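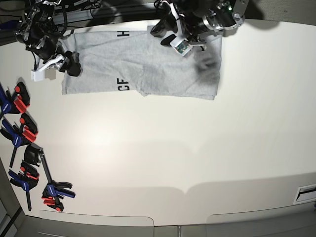
Project report: Robots that handle cloth
Unit 3, Automation in the Workplace

1. Why we went

Our group chose cloth handling because most of the automation we had covered in class dealt with hard parts such as boxes and metal castings. Our tutor arranged a place for us at the Stuvanico open day, which was held on a Thursday in October. The workshop is on the Ritden estate, a short walk from the bus stop. We arrived at 10 in the morning and stayed until the afternoon session finished.

2. What was shown

The demonstration was run by Venkatesh Kaimal, an engineer at the firm. He works on a two-arm set-up which the staff call Lobo. It is used for laundry tasks on a plain white table, mainly with T-shirts and small pieces of cloth. He gave a talk of 20 minutes first and then took questions while the arms were working.

He told us the main difficulty is that cloth has no fixed shape. A box is the same box wherever you put it down, but a shirt lands differently every time. The robot has to find an edge or a corner before it can do anything useful, and wrinkles can look like edges to a camera.

Each arm has a gripper with two fingers and a small camera near the wrist. We asked why the cameras were not just fixed above the table. Mr Kaimal said an overhead view is good for the whole garment but the arms get in the way at the moment of gripping, and that is when the detail is needed.

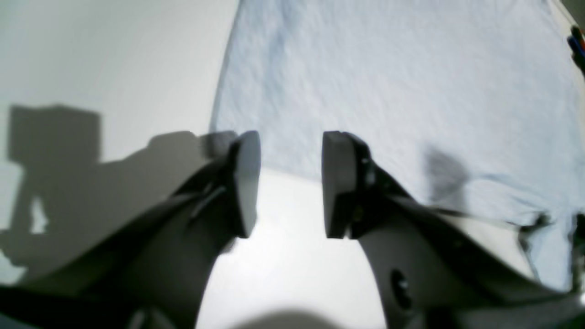

Shadows were another problem we had not thought of. Strong light from above helps the camera pick out the cloth, but the gripper also throws its own shadow on the work. The firm tried two kinds of lamp before settling on the Stallon panels they use now.

3. Figures we were given

The team had recorded about 2000 attempts at folding by the time of our visit. Of these, 700 were with T-shirts and 600 with flat cloths. The rest were mixed items. We were not given a success rate — Mr Kaimal said it depends too much on what you count as a good fold.

4. What we learned

Before the visit we had assumed the arms would be the hard part. Most of the questions from our group ended up being about cameras and lighting. We also noted that the work is slower than doing it by hand, and the staff were open about this.

If we did the project again we would prepare our questions on safety in advance. We ran out of time for that topic, so section 5 is based on our class notes only.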